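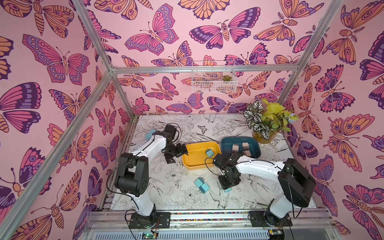

Butterfly and moth wallpaper, pink ground

From: Milovan Matić
To: borderlist
Subject: Re: The Plondby crossing and the joint protocol

Hello all,

What a good thread this has become, and thank you to everyone who wrote to me off list as well. I'm going to answer the earlier message properly because I think it asks the right question, and then I'll add what I heard at the Plemeck meeting, where I sat through both sessions and enjoyed them far more than I had any right to.

> I've read the protocol twice and I still can't see what changes
> on the ground. The two foreign ministries have agreed to reopen
> the crossing at Plondby to local traffic, fine. But the text says
> this happens "following verification" and I can find no article
> saying who verifies, or what. Is this a ceasefire line with a gate
> in it, or is it a border? Volura has always said the first and the
> other side has always said the second. Until that's settled I
> would file this with the last two protocols, neither of which was
> ever ratified.
>
> Also, does anyone have the annex? My copy stops at article 10.

First the annex, because it matters more than the main text. It follows straight after article 10 and it does exist in both languages, though the page numbering differs and the Volura version has a paragraph break where the other has a new clause. I've put a copy in the list's shared folder. Verification is in paragraph 3 of the annex: a mixed team, with officers from each side and a chair from a third country, walks the road on both sides of the gate and signs one common report. One report! Last time there were two, they disagreed over a culvert, and that was the end of it for the whole winter.

On whether it's a line or a border, you're right that the protocol doesn't say. I read it differently from you, though. The drafters have used "the crossing" from start to finish and never once name what is being crossed. I asked a member of the Babić delegation over coffee if that was deliberate and got a very broad smile. Both governments can take the same paper home and read it aloud in parliament without losing face, and after the September talks, when they couldn't even agree on the title page, I find that quite something.

Now, the practical part. Local traffic means people registered in the villages within walking distance of the gate, and the annex sets a ceiling of 300 crossings a day, both directions together. That's low. Market days alone would use it up. But the ceiling can be raised by an exchange of letters between the two district heads, with no need to go back to the capitals, and I'd urge anyone writing on this to look hard at that clause. It's the first time since the fighting stopped that either side has let a decision of this sort be taken locally. I was so pleased I read it out to my neighbour at the table, who had already underlined it.

Ratification is where I share your worry. Volura needs a simple majority and will probably get it. On the other side it goes through the foreign affairs group first, and they have 94 amendments waiting on other business before they reach it. A delay into the new year wouldn't surprise me. The protocol does allow provisional application once both governments have notified each other, so the gate could open before the vote, as the drafters plainly intended.

Two things I don't know and would love help with:

Does the pass issued under the annex replace the old farmers' permits, or sit beside them? The two language versions seem to me to differ here, and my reading of the Volura text is shaky.

And has anybody seen the maps? The main text refers to a map "attached" and I've met no one who has been handed one.

I'm writing up my notes from Plemeck and will send them round once they're readable. If you were at the second session and caught the exchange on customs, please write to me, as I was at the back by the door and missed half of it.

All good wishes,
Milovan

October 2018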